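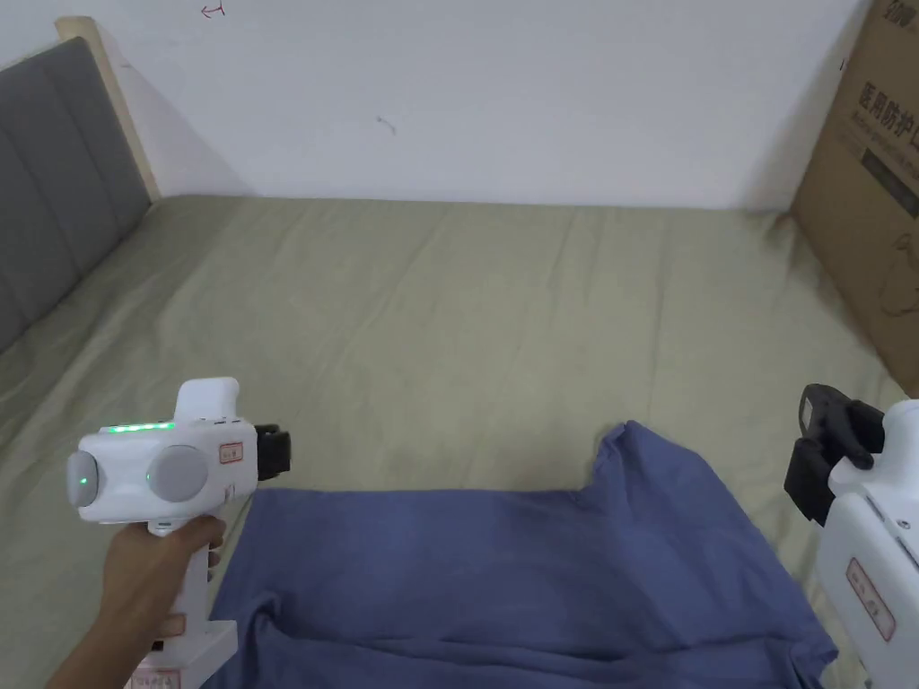
Bed with a pale green fitted sheet and a grey padded headboard

Drikance Wine Club: your questions

Last updated 26 October 2019

How does the club work?
You choose a case of six or 12 bottles and say how often you want one. We send it, and we take payment on the day it leaves us. You can have it monthly, every other month or once a quarter. There is no joining fee.

Do I get to pick the wines?
Yes, if you want to. Log in at least five days before your dispatch date and you can swap any bottle for another on the club list, which has 164 wines on it at the moment. If you don't log in, we send the case as planned. Swaps for a dearer bottle are charged at the difference. Swaps for a cheaper one go on your account as credit.

What is the difference between the Panow case and the Yook case?
Panow is our everyday mixed case, half red and half white, nearly all of it screwcap. Yook has fewer wines in it, usually two bottles each of three or six wines, and some of them will be better for being kept a year or two. Each Yook bottle has a drink-by note on the back of the tasting card.

Can I have only reds, or only whites?
Either. Rosé-only cases run from April to August. Sparkling can be added to any case but we don't do a sparkling case outside December.

When will my case arrive?
Two to four working days after dispatch. Orders for the Highlands, Northern Ireland and the islands can take up to a week. You will get a text the evening before.

Someone over 18 has to sign for it. The driver may ask for identification and will take the case away again if there isn't any. A second attempt is free, the third is £6.

A bottle was broken. What do I do?
Keep the box and email us within seven days with your order number and which wine it was. We replace it or credit it, your choice. You don't need to send anything back.

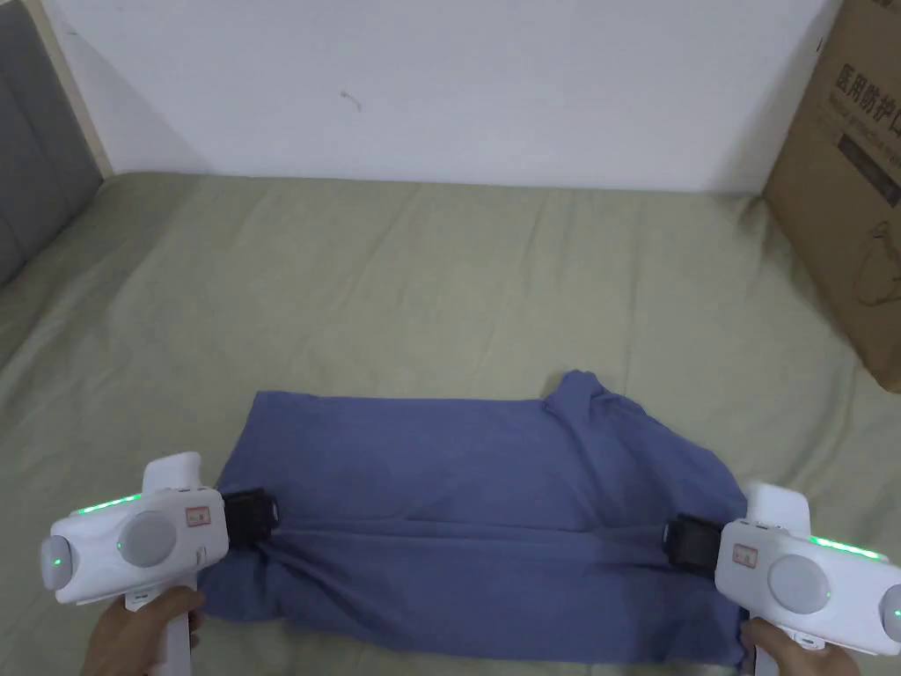

Kella

What if the wine is corked?
Put the cork back in and tell us. We credit corked bottles in full up to three months after delivery, or two years for Yook wines. Corked wine smells of damp cardboard or an old cellar. Small crystals at the bottom of the glass are tartrates and are harmless, so we don't refund for those.

I just don't like it. Can I have my money back?
On one bottle per case, yes. If you have bought several of the same wine, please open one before you ask about the rest. Unopened bottles can come back within 28 days but you pay the carriage.

How should I store it?
Somewhere dark that stays at much the same temperature. The cupboard under the stairs is fine. The top of the fridge is not. Lay bottles with corks on their side. Screwcaps can stand up.

Can you store it for me?
We have racking for 2776 cases at the warehouse and there is usually some space. Storage is £9 a case per year and includes insurance. Mixed cases can't be stored, only full cases of one wine.

How do points work?
One point for each pound spent, not counting delivery. 1000 points is worth £20 off a case and 2000 is worth £45. Points run out after 18 months. They can't be used on gift vouchers.

Can I skip a case or leave?
Skip as many as you like from the My Cases page. To leave, use the same page or ring us. If your case has already been dispatched you will be charged for that one and nothing after it.

Will prices change in January?
Panow stays as it is. Yook goes up by £4 a case. Anyone already paid up for the quarter keeps the old price until it ends.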